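Food Waste in Shared Student Kitchens
Project report, Tilent College, Household Studies

1. Why we chose this topic

Our group wanted to find out how much cooked food gets thrown away in shared kitchens, and whether the way leftovers are stored makes any difference. We all live in shared housing and had seen full pots of rice go into the bin. We picked two houses, Rurkinik and Tivar, which have the same number of rooms and the same kitchen layout.

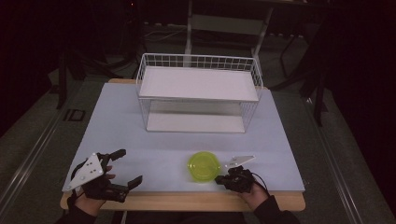
Page 2

2. Method

Each house kept a food diary for the month of March. Residents wrote down what they cooked, what they kept and what they threw out, and gave a reason for anything binned. Rurkinik carried on as usual. Tivar was given lidded containers and one shelf set aside for leftovers, and residents were asked to write the day on a strip of tape.

We use cookies to improve your visit. By continuing to browse this site you agree to our cookie policy. Accept | Manage settings

The diaries were collected every Thursday. Entries we couldn't read were left out.
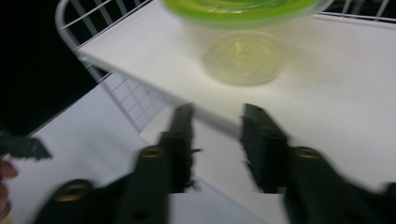 We did not weigh the food. Residents told us at the start that they would stop filling in the diary if they had to use a scale every time, so we counted portions instead. A portion was whatever the person would normally eat at one meal. This makes the results less exact, but the diaries were nearly complete in both houses.

3. Results

Rurkinik recorded 53 portions thrown out over the month and Tivar recorded 47. The gap is smaller than we expected.

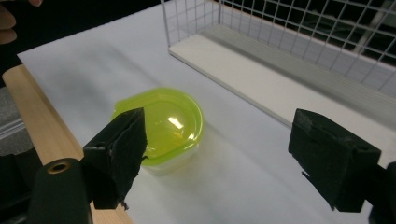

The most common reason in both houses was that people had forgotten the food was there. In Tivar the shelf was used well at first, then it filled up with jars and sauces and the leftovers went back to wherever there was room. Rice and pasta were binned most often. Soup was hardly ever wasted, and several residents froze it the same night.

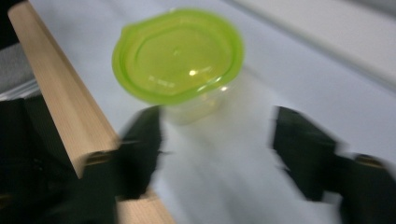 4. Problems with the study

One month is short, and exams fell in the last week, when people cooked less. The nearby Rozīte bakery also gave out free bread on weekends, and we had no line for that in the diary. If we did this again we would add one and run it for a full term.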